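# 판재 검사 라인 자동화 4개월째, 현장 분위기 정리해 봅니다

글쓴이: 결방향 | 2025년 6월 24일

가구 부재 쪽 공장 다닙니다. 마감 끝난 판을 집어서 뒤집고 표면 보는 공정이 이번에 로봇으로 넘어가는 중입니다. 밝은 색 판이 제일 문제라서 그것부터 하고 있어요. 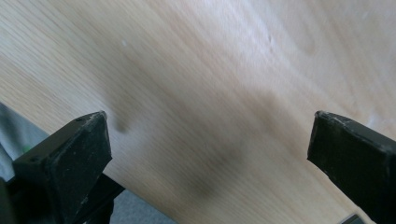 **Geetha Mudaliar**
우리 공장도 작년 10월에 같은 순서로 갔습니다. 집는 동작은 생각보다 빨리 안정됐고, 오래 걸린 건 불량 판정 기준을 글로 적는 일이었어요. 검사자마다 기준이 달랐는데 그동안 서로 몰랐던 거죠. 결방향 님네는 기준서 누가 쓰나요?

**결방향**
검사 조에서 쓰고 생산기술에서 정리합니다. 저는 검사 조고요. 처음에는 공급사 Skorker에서 양식을 줬는데 항목이 우리 제품이랑 안 맞아서 절반은 버렸습니다. 결 무늬 진한 것과 얼룩을 어떻게 구분하느냐, 이거 하나로 회의를 네 번 했어요.

**야간조7년**
기준서 쓰는 시간은 근무로 쳐줍니까? 우리는 교대 끝나고 남아서 썼는데 처음 두 달은 수당이 없었습니다. 나중에 소급해서 받긴 했는데 그사이에 한 명이 그만뒀어요.

**결방향**
근무 시간 안에 합니다. 대신 그 시간만큼 라인에 사람이 비어서 남은 사람이 더 뜁니다. 그 부분은 불만이 좀 있습니다.

**Themis Tzavaras**
저는 설치하는 쪽에서 일합니다. 손으로 드는 그리퍼로 작업자가 직접 시범 동작을 모으는 방식이면 숙련자가 꼭 해야 합니다. 신입한테 맡기면 판 모서리를 긁는 습관까지 그대로 들어가요. 저희가 Trarholm 현장에서 그렇게 했다가 400회분을 버리고 다시 모았습니다.

**야간조7년**
그럼 숙련자가 자기 자리 없앨 자료를 자기 손으로 만드는 거네요. 좋은 뜻으로 하는 말 아닙니다.

**Themis Tzavaras**
그렇게 느끼는 분들 많습니다. 제가 아니라고 해봐야 설득력 없는 것도 압니다. 다만 Trarholm에서는 시범 작업한 분들 직무를 먼저 정해 놓고 시작했어요. 순서가 반대인 곳은 협조가 안 됩니다.

**포장반장**
현장마다 다릅니다. 우리는 검사 자리에 있던 사람이 전부 포장으로 왔습니다. 포장은 이제 사람이 남아돌고, 허리는 더 아프고, 시급은 같습니다. 회사는 해고 없다고 자랑하던데 검사하던 분이 박스 접고 있으면 오래 못 버텨요.

**Geetha Mudaliar**
저는 좀 다르게 봅니다. 판 뒤집는 일을 하루 종일 하면 손목이 나갑니다. 저도 수술했고요. 그 동작이 기계로 가는 것 자체는 반대할 이유가 없다고 생각해요. 문제는 판정까지 한꺼번에 넘기려고 할 때입니다. 우리는 집고 돌리는 건 로봇, 애매한 판은 사람으로 나눴습니다.

**야간조7년**
손목은 저도 인정합니다. 근데 애매한 판만 사람한테 온다는 게, 쉬운 판 보면서 눈 쉬는 시간이 없어진다는 뜻이에요. 여덟 시간 내내 어려운 것만 봅니다. 해보셨잖아요.

**Geetha Mudaliar**
네, 그건 맞습니다. 우리는 두 시간마다 자리 바꾸는 걸로 합의했어요. 처음부터 그랬던 건 아니고 오판정이 늘어난 다음에 바꿨습니다.

**결방향**
그건 우리 쪽에 없던 얘기네요. 다음 회의 때 꺼내 보겠습니다. 참고로 우리 조는 29명이고, 지금 계획서에는 재배치 인원만 있고 어디로 가는지는 칸이 비어 있습니다.

**포장반장**
그 칸부터 채워 달라고 하세요. 설비 들어오고 나면 못 채웁니다.

**목공소알바**
질문 하나요. 조명은 어떻게 하셨어요? 저희는 밝은 판에 그림자가 지면 그걸 얼룩으로 잡는 경우가 많아서 100장 돌리면 사람이 다시 보는 게 너무 많습니다. Skilix 소프트웨어 쓰는데 설정을 만져도 비슷해요.

**Themis Tzavaras**
설정 만지기 전에 조명 위치부터 보세요. 그리퍼 손가락이 빛을 가리는 각도가 있으면 소프트웨어로 잡는 데 한계가 있습니다. 그리고 판 위 먼지도 따로 분류해야 해요. 먼지를 불량으로 빼면 작업자들이 기계를 안 믿게 됩니다.

**목공소알바**
조명이 라인 위에 고정이라 옮기려면 설비팀 승인이 필요한데 일단 올려 보겠습니다. 감사합니다.

**야간조7년**
기계 안 믿는 건 이미 늦은 데도 많죠. 우리는 로봇이 통과시킨 판도 습관적으로 한 번 더 봅니다. 관리자는 그걸 중복 작업이라고 하고요.

**결방향**
우리도 지금 두 번 봅니다. Poojary 쪽 납품분은 반품 들어오면 검사 조 이름이 적혀 나오거든요. 로봇이 통과시킨 판에 누구 이름을 적을지 아직 안 정해졌습니다. 이거 정한 곳 있으면 알려주세요.

**Geetha Mudaliar**
우리는 로봇 통과분은 설비 번호로 적고, 사람이 본 판만 이름을 적습니다. 품질팀이 반대해서 한참 걸렸는데 양식은 남아 있으니 항목만 옮겨서 쪽지로 보내드릴게요.

**결방향**
감사합니다. 쪽지 열어 두겠습니다. 회의는 다음 달 초라서 결과 나오면 여기에 이어서 적겠습니다.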